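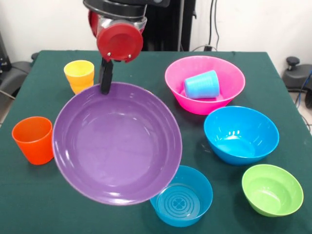 Figura 4. La mesa de cuencos y vasos, con el dedo de la pinza apoyado en el borde trasero del cuenco morado.

4. Preparar la mesa y grabar episodios de «vaso en cuenco»

Si vienes del capítulo anterior ya tienes el brazo calibrado y Carnen arrancado en el ordenador de control. Ahora toca lo que a mí más me gusta, que es poner cacharros de colores encima de la mesa y ver si la política entiende lo que le pido.

Un poco de contexto (prometo que corto). En Tuledov entrenamos una política condicionada por instrucciones del tipo «pon el vaso amarillo en el cuenco verde». Con las 3705 demostraciones del conjunto Jindari acertaba en el cuenco correcto bastante a menudo, pero fallaba muchísimo al agarrar por el borde: el dedo bajaba un pelín desplazado y acababa empujando. Lo que describo en este apartado es el procedimiento con el que grabamos los episodios de corrección, el que llamamos método Vandenberghe en las notas internas, y que consiste en arrancar cada episodio con el dedo ya cerca de un borde o tocándolo, o sea, justo en la zona donde la política se lía.

4.1. Colocar los objetos

1. Extiende el mantel verde oscuro y deja que cuelgue por los lados. Alísalo con la mano. Alguna arruga pequeña no molesta, yo ya no me peleo con ellas.

2. Pon los cinco cuencos: el morado grande hacia el centro izquierda, el rosa al fondo a la derecha, el azul cian delante del rosa, el azul verdoso en la parte delantera, cerca del centro, y el verde lima delante a la derecha. Que el morado monte un poco sobre el azul verdoso está bien, esos solapes los queremos en los datos.

3. Coloca de pie el vaso amarillo (detrás del morado) y el rojo anaranjado (a su izquierda). El azul claro va tumbado dentro del cuenco rosa.

4. Aparta cualquier cable del tablero por donde vaya a pasar el brazo.

Nota: no hace falta medir nada. Yo empecé con plantillas de cartón y la política se aprendió las plantillas, qué rabia. Mueve cada pieza un par de dedos entre episodio y episodio y listo.

4.2. Llevar el brazo a la posición de inicio

5. Abre en Carnen la pestaña de teleoperación y baja la velocidad al nivel 2.

6. Baja la pinza en vertical hasta dejarla justo por encima del borde del cuenco elegido. Suelta el mando y espera a que el brazo se quede quieto del todo.

7. Si el episodio es de contacto, sigue bajando a toquecitos hasta que el dedo toque la cara interior del borde. Para ahí.

Precaución: no aprietes. Si el cuenco empieza a deslizarse sobre la tela, sube, recolócalo y repite desde el paso 6. Con el dedo haciendo fuerza, el primer movimiento de la grabación sale a tirones y ese episodio no sirve para nada.

4.3. Grabar

8. Escribe la instrucción con el color del vaso y el del cuenco. Usa siempre los nombres de la lista del proyecto (nada de «turquesa» un rato y «azul verdoso» al siguiente, que luego me toca a mí limpiarlo).

9. Pulsa Grabar, haz la maniobra completa y pulsa Parar cuando la pinza esté otra vez arriba y abierta.

10. Marca el resultado: correcto, cuenco equivocado o vaso caído. Los fallos también se guardan, pero en su carpeta.

Nota: cuando el vaso de la instrucción ya está dentro de un cuenco, como el azul claro, sube recto antes de desplazarte. Tumbado cuesta más de agarrar y yo suelo dejar esos episodios para el final de la tanda.

4.4. Qué esperar

Nosotros grabamos 58 episodios de corrección en agosto y reentrenamos con ellos mezclados con los originales. Los empujones al borde bajaron de forma clara en los cuencos grandes. En el verde lima mejoró menos, y todavía no sé si es por el tamaño o porque le dedicamos pocos episodios. Si grabas más de ese, ¡mándamelos!

Antes de pasar al capítulo 5, reproduce un episodio cualquiera en Carnen y comprueba que la instrucción escrita coincide con lo que hace el brazo.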